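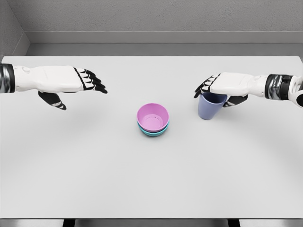 Tristbridge kitchen, crockery bench: safety walk-round with comments
4 min read

Completed by Cleiton Vieira, shift lead, in March. Started 9 in the morning, before the first trays came through. Copies to the Kulkarni site office and the noticeboard by the wash room.

Scope: the two-armed sorting bench, the floor next to it, and the jobs of the people who used to sort by hand. The dishwashers and the Potow conveyor have their own sheet.

1. Floor and access

1.1 Walkway clear on both sides - PASS
1.2 Floor tape visible - PART. Worn through at the wash room end. Trolleys turn there. Retape before the next check.
1.3 Emergency stop reachable without leaning over the bench - PASS on the left. On the right a tall person can reach it and a short person can't. Two of the evening staff showed me. Bracket to be moved down.
1.4 Stop buttons tested - PASS, both.

2. Bench and arms

2.1 Bench top clean, no chips or grease - PASS
2.2 Wrist joints free of food and string - PASS. Apron string was found in one last month. Aprons are now tied at the back, please keep to it.
2.3 Arms halt when the gate is opened - PASS, tried 8 times.
2.4 Handling of pieces - PASS, see comment.

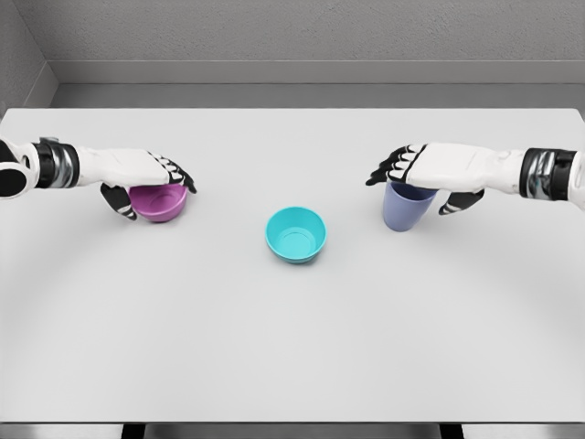
Comment on 2.4. Breakages are what most people asked me about, so I spent longer on this than the sheet requires. The grip I look for is fingers over the rim and the thumb low down. With the purple bowl the left hand has its thumb hooked under the near side, and the right hand has the cup from above with the thumb down its near side, and I am content with both. The turquoise bowl between them is standing free, with enough bare table either side for a hand to come in. Where pieces are set down closer than that I want it written in the log, even if nothing gets knocked.

2.5 Chipped pieces removed before loading - FAIL. We used to feel for chips as we stacked, without thinking about it. That step has gone and no other step has replaced it. Until Lotau send a proper procedure, whoever loads the trays checks the rims by hand, with gloves on.

3. People

3.1 Everyone on shift trained to stop and restart - PART. Day shift yes. Evening shift has two left to do.
3.2 Lifting - PASS, with a warning. There is less twisting at the bench, but the full trays now arrive in bigger batches and the same people carry them. Half trays only until the second trolley comes.
3.3 Breaks - FAIL. The old sorting job had natural gaps. Minding the bench doesn't, and people are staying by it through their tea. Named cover to go on the rota.
3.4 Working alone - PASS. Not allowed after 8 in the evening.
3.5 Noise - PASS. Quieter than before. Several people said they can talk to each other now, though one said she misses having her hands busy.

4. Records

4.1 Log up to date - PART. Last entry is number 2372. Almost 2000 of these are automatic and say nothing useful. Please write the real ones in the paper book as well, with your initials.
4.2 Incident forms in the drawer - PASS

Actions: tape, bracket, rim check, tea cover, evening training. I will look at the bracket and the tape myself. The rota change needs the site office to agree it, and I have asked.

C. Vieira

2 comments

Evening shift: the tape at the wash room end was redone once already and lifted again. Could it be painted?

C. Vieira: I'll ask. Tape for now.

Shares: 9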